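망원경 냉각 CCD 다크 프레임 라이브러리를 다시 만들면서 적어 두는 메모

지난번 글에 다크 보정 후에도 배경에 세로 줄무늬가 남는다고 썼는데, 원인을 찾는 데 두 달이 걸렸다. 결론부터 적으면 바이어스 레벨이 센서 온도가 아니라 전자 회로 쪽 온도를 따라 움직이고 있었다. 센서는 설정 온도에 고정되어 있어도 기판은 외기 온도의 영향을 받는다. 다크 라이브러리를 겨울에 만들어 놓고 6월까지 그대로 쓴 것이 문제였다.

장비 구성은 이전과 같다. 굴절 경통에 모노크롬 CCD, 필터 휠, 적도의. 관측지는 Skidcombe 외곽의 밭 옆이고, 제어 소프트웨어는 Hovero를 쓴다. 광해가 적은 편은 아니지만 협대역 필터로는 쓸 만하다. 주로 찍는 대상은 백조자리와 세페우스자리의 방출성운이고, 가끔 변광성 측광도 한다. 줄무늬를 먼저 눈치챈 것도 측광 쪽이었다. 비교성의 기기 등급이 화면 위치에 따라 체계적으로 어긋났다.

처음에는 플랫을 의심했다. 플랫 프레임은 매번 박명에 찍는데, 노출이 짧으면 셔터 날개의 이동 시간이 패턴으로 남을 수 있다. 그래서 노출을 2초 이상으로 고정하고 다시 찍었다. 줄무늬는 그대로였다. 다음으로 의심한 것은 전원이었다. 냉각 팬과 카메라가 같은 어댑터를 공유하고 있었기 때문에 전원을 분리해 보았다. 노이즈의 표준편차는 조금 줄었지만 세로 줄무늬의 위치와 진폭에는 변화가 없었다. 케이블을 짧은 것으로 바꾸고 페라이트 코어를 달아도 마찬가지였다.

동호회 메일링 리스트에 원본 파일을 올렸더니 Anqi Shen 씨가 오버스캔 영역을 살펴보라고 답을 주었다. 내 카메라는 기본 설정에서 오버스캔 열을 잘라내고 저장한다. 드라이버 옵션을 바꿔 전체 영역을 읽어 보니, 오버스캔 평균값이 하룻밤 사이에 계속 움직이고 있었다. 초저녁과 새벽의 차이가 21 ADU였다. 60초 노출의 협대역 프레임에서는 배경 신호 자체가 작기 때문에 이 정도 차이도 무시할 수 없다. 다크를 그냥 빼면 배경이 음수로 떨어지는 화소가 생기고, 정수형으로 저장할 때 0으로 잘린다. 줄무늬가 특정 열에서만 두드러져 보인 이유가 여기에 있었다. 평균이 낮은 열부터 먼저 잘려 나간 것이다. 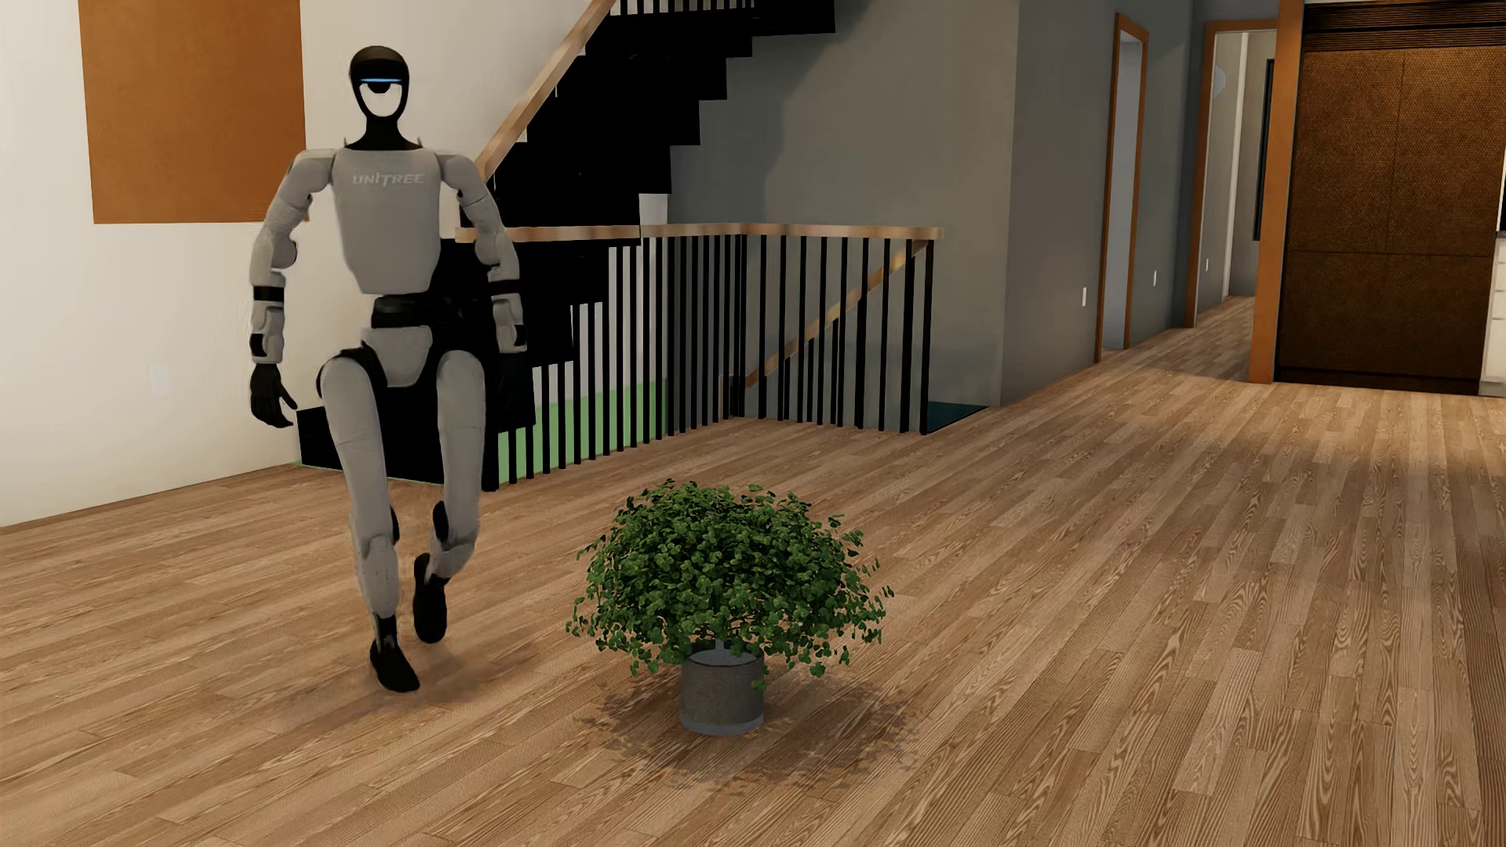
화분이 놓인 마루 위를 걷는 휴머노이드 로봇. 시뮬레이션 렌더링.

수정한 처리 순서는 다음과 같다. 먼저 모든 프레임에서 오버스캔의 행별 중앙값을 구한다. 이것을 그대로 빼면 행 방향 노이즈가 추가되므로, 행 방향으로 저차 다항식을 맞춘 뒤 그 모델값을 뺀다. 그다음 오버스캔 열을 잘라낸다. 바이어스, 다크, 플랫, 대상 프레임 모두에 같은 처리를 한다. 이후의 계산은 전부 32비트 부동소수점으로 한다. 마스터 바이어스에는 220장을 썼다. 장수를 늘린 만큼 읽기 노이즈의 기여는 제곱근으로 줄어드니, 그보다 더 찍는 것은 내 용도에서는 의미가 없다고 판단했다.

다크는 노출 시간별로 따로 만들지, 가장 긴 노출 하나를 만들어 스케일링할지를 놓고 고민했다. 스케일링은 바이어스를 정확히 뺀 상태에서만 성립한다. 예전 라이브러리에서 스케일링 결과가 나빴던 것도 지금 보면 당연하다. 오버스캔 보정을 넣은 뒤 두 방식을 비교했더니 대부분의 화소에서는 차이가 읽기 노이즈 안에 들어왔다. 다만 핫픽셀 일부는 노출 시간에 비례하지 않는다. 이런 화소는 결함 지도에 넣고 디더링과 시그마 클리핑으로 처리하는 편이 낫다. 그래도 측광용 프레임에는 노출 시간을 맞춘 다크를 쓰기로 했다. 저장 공간 말고는 손해가 없다.

스크립트는 Danish Virk 씨가 공개한 것을 바탕으로 고쳤다. 원래 코드는 오버스캔이 오른쪽에만 있다고 가정하는데, 내 카메라는 왼쪽에도 더미 화소 열이 있다. 헤더의 BIASSEC 키워드를 읽도록 바꾸고, 키워드가 없으면 오류를 내고 멈추게 했다. 기본값으로 넘어가게 두면 잘못된 영역을 빼고도 결과가 그럴듯해 보이는 경우가 생긴다. 실제로 한 번 그렇게 당했고, 그때 만든 마스터는 모두 지웠다.

비닝 모드는 따로 확인해야 한다. 2×2 비닝에서는 오버스캔의 폭도 절반이 되는데, 드라이버가 헤더에는 비닝 전의 좌표를 그대로 적는다. 드라이버 버그로 보이며 제작사에 보고했으나 아직 답은 없다. 당분간은 스크립트에서 비닝 값으로 좌표를 나누고 있다. 홀수 열에서 경계가 걸치는 경우에는 안쪽으로 한 열을 버린다.

재처리 결과를 적어 둔다. 5월에 찍은 세페우스자리 측광 자료는 오버스캔 열이 저장되어 있지 않아서 완전한 보정은 불가능했다. 대신 각 프레임의 가장자리 중 별이 없는 구역에서 배경 기울기를 추정해 상수항만 맞추었다. 근사에 지나지 않으므로 이 자료는 데이터베이스에 제출하지 않을 생각이다. 6월 자료는 전체 영역으로 저장했고, 비교성의 위치에 따른 잔차에서 체계적인 경향이 사라졌다. 잔차의 산포는 대기 섬광으로 예상되는 값과 비슷한 수준이다.

남은 문제는 두 가지다. 하나는 노출 직후 첫 프레임의 바이어스가 뒤 프레임보다 항상 높게 나온다는 점이다. 연속 촬영의 첫 장을 버리면 되지만 필터를 바꿀 때마다 같은 현상이 생기는지는 아직 확인하지 못했다. 다른 하나는 냉각 출력이 높을 때 나타나는 옅은 가로 패턴이다. 냉각기의 PWM 주기와 관련이 있는지 보려고 설정 온도를 단계별로 바꿔 가며 바이어스를 찍고 있다. 푸리에 변환으로 피크 위치를 비교해 볼 계획이다.

Hậu Phí 씨가 댓글로 물어본 CMOS 카메라의 경우는 내가 가진 장비가 없어서 답하기 어렵다. 오버스캔을 제공하는 모델이 드물고, 내부에서 흑레벨 보정을 하는 모델도 있다고 들었다. 같은 조건에서 바이어스를 밤새 찍어 평균의 변화를 그려 보면 적어도 드리프트의 유무는 알 수 있을 것이다.

수정한 스크립트는 주석을 정리한 뒤 자료실에 올리겠다. 파이썬과 astropy가 필요하고, 메모리는 마스터 바이어스를 만들 때 가장 많이 쓴다. 메모리가 부족하면 프레임을 행 단위로 나누어 읽는 옵션을 켜면 된다. 속도는 느려지지만 결과는 같다.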